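About Jondcombe

Welcome! We are a small independent workshop that tries out robot hands, grippers, arms, cameras and controllers, and writes up what we find in words that people can use. If you make food, pack parcels, teach engineering or run a lab with one arm and not much money, you are the sort of reader we had in mind when we started.

How we got going

Jondcombe began with an argument over a two-finger gripper. Half of us thought it would do for almost any job in a kitchen, and the other half wanted to buy a hand with proper fingers and a thumb. Both makers' brochures were lovely and neither of them helped. So we borrowed one of each, cleared a bench and spent most of a February picking up spoons.

The spoons were good fun, and the notes we kept were passed around far more than we expected. People wrote to ask if we could try the same thing with wet plates, or with egg boxes, or with the particular lid that had been driving them mad. We said yes to nearly all of it, and we still do when we can.

Today there are 8 of us, sharing an old seed merchant's building with very good windows and very poor heating.

What we do

Most of our time goes on side-by-side trials. We take two or more pieces of kit, give them the same jobs under the same conditions, and record every attempt, including the ones where something ends up on the floor. A standard trial is 40 attempts per job for each hand or gripper. That is enough to show up the difference between a grip that works and a grip that got lucky, and short enough that we can fit a job into a morning and swap the kit over at lunch.

We also do a lot of work in simulation, and we have grown very fond of it. Before a hand goes anywhere near our real benches we run it through a virtual kitchen, where we can change the friction of a chopping board or shift a camera by a finger's width and start again straight away. Thin, flat things are our favourite test there. A mug gives a hand plenty to get hold of, but a slice of fruit lying on a board asks a great deal of two fingertips and a thumb, and the choice of camera view matters just as much as the fingers do.
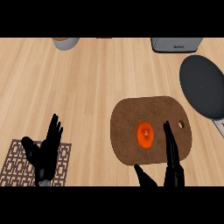

The other reason we like starting in simulation is that it lets us compare controllers fairly. Our own controller, Vasska, began as a quick way to send the same commands to different hands, and has slowly turned into something we rely on every day. It takes one set of instructions, fits them to whichever hand or gripper is attached, and keeps a log we can read back without a headache. When a new controller comes in for trial, it runs against Vasska on the same jobs. Vasska loses fairly often! Every time it does, we learn something and it gets a bit better.

After that come the real benches. Simulated fruit never goes soft and simulated cables never snag, so we treat the virtual results as a first sorting and publish both sets next to each other. Where the two disagree we say so, and those pages tend to be the ones that readers write to us about.

The Babić bench

Our main bench is called the Babić bench, after the street it came from, and it has a rail down each side so that an arm can be unbolted and another put in its place before the kettle boils. Cameras can be fixed above, to the side or at the wrist. We try every new hand with at least two camera positions, as a hand that looks clumsy from one view may be perfectly capable once the controller can see past its knuckles.

The Reresow list

The Reresow list is our collection of everyday handling jobs, and it is the thing we are proudest of. It has 103 jobs on it at the moment, from lifting a tea towel by one corner to turning a pan handle so that it points away from the edge. Each job has a setup sheet, a plain description of what counts as done, and a note of the ways we have seen it go wrong. Anyone may use it, change it or tell us that a job is badly worded. Several of the best ones came from school groups, who are wonderfully strict about what "put it down gently" ought to mean.

How we work with makers

Makers lend us kit and we send it back afterwards. They see our results before anyone else and can point out mistakes in how we set things up, and if they are right we run the jobs again. They can't ask for a result to be left out. We take no payment for reviews. Our income comes from training days, from trials done for firms choosing kit for their own use, and from a small grant that covers the school visits.

So far we have published 644 trial sheets. The early ones are a bit rough, but we have left them up with their original notes.

Visiting and getting in touch

We hold an open afternoon every month except August, starting at 2 pm. There is usually a hand or two set up for visitors to drive, and you are welcome to bring an awkward object from home for it to have a go at. Please let us know beforehand if you would like to bring a group, as the stairs are narrow and the bench room fills up quickly.

If you have a gripper you would like tried, a job to add to the Reresow list or a question about Vasska, send us a message through the contact page. We read everything, though replies are slower in trial weeks.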